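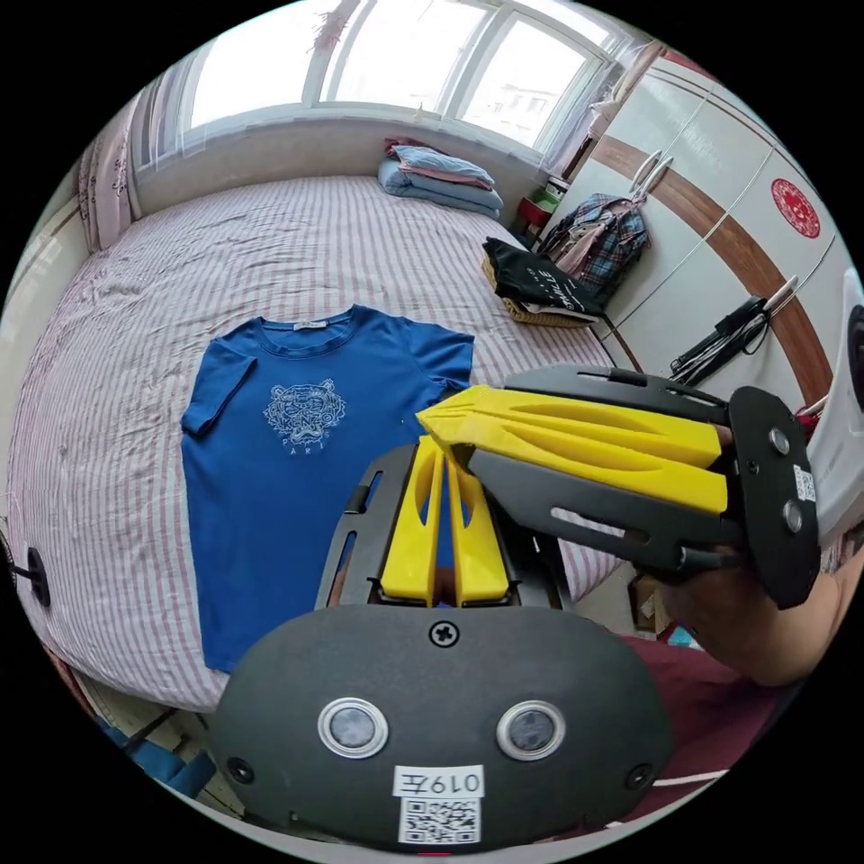
Zasent is appointing an Equipment Planning Officer for the Maihi programme, which records garment handling in furnished homes with paired hand-held grippers. The post covers purchasing, spares and replacement. Budget lines are set per operator, and work such as laying a short-sleeved T-shirt face up on a striped bed sheet needs two units with yellow fingers, so all quotations must be priced in pairs. The post reports to Carleen Whitcombe.

Duties: prepare the four-year replacement plan; obtain and compare quotations for grippers, fingers, mounts and cables; keep the asset register (638 lines at present); agree delivery dates with Cludoseck, the approved supplier.
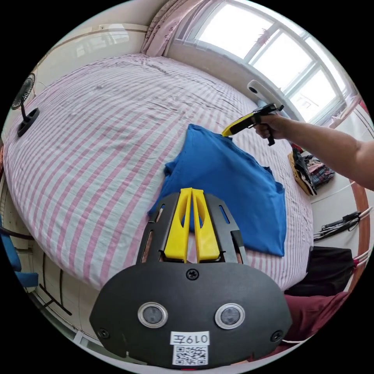 Reading time: 1 minute

Applicants should have held a purchasing or stock control post and be able to build a cost model in a spreadsheet. Experience of robotics is useful but not required. Site visits are part of the post, some eight a year.
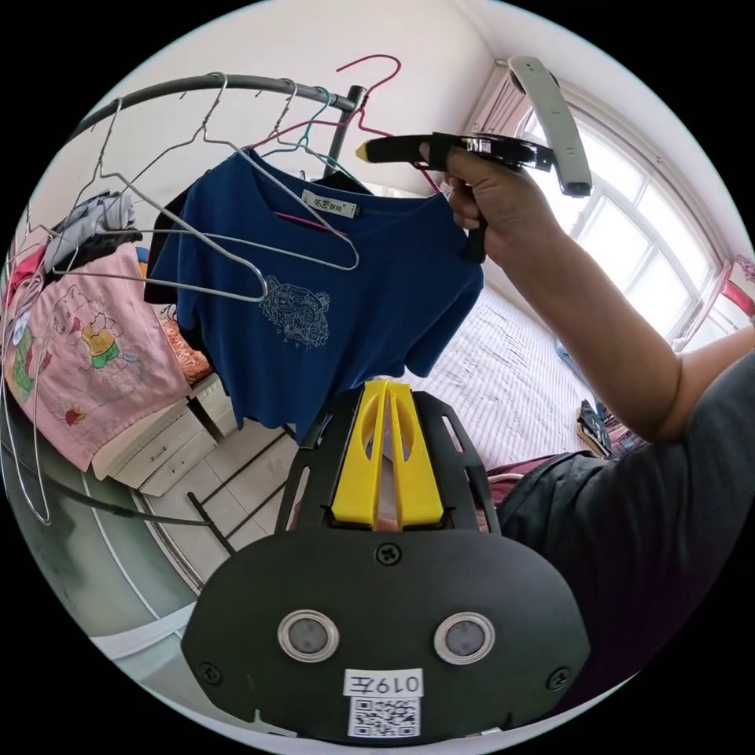
Garment work at a clothes rack, navy T-shirt on a red wire hanger.

Send a CV and covering letter to Svitlana Yatsenko, quoting reference 316. Closing date: 9 August 2021. Interviews will be held later in August.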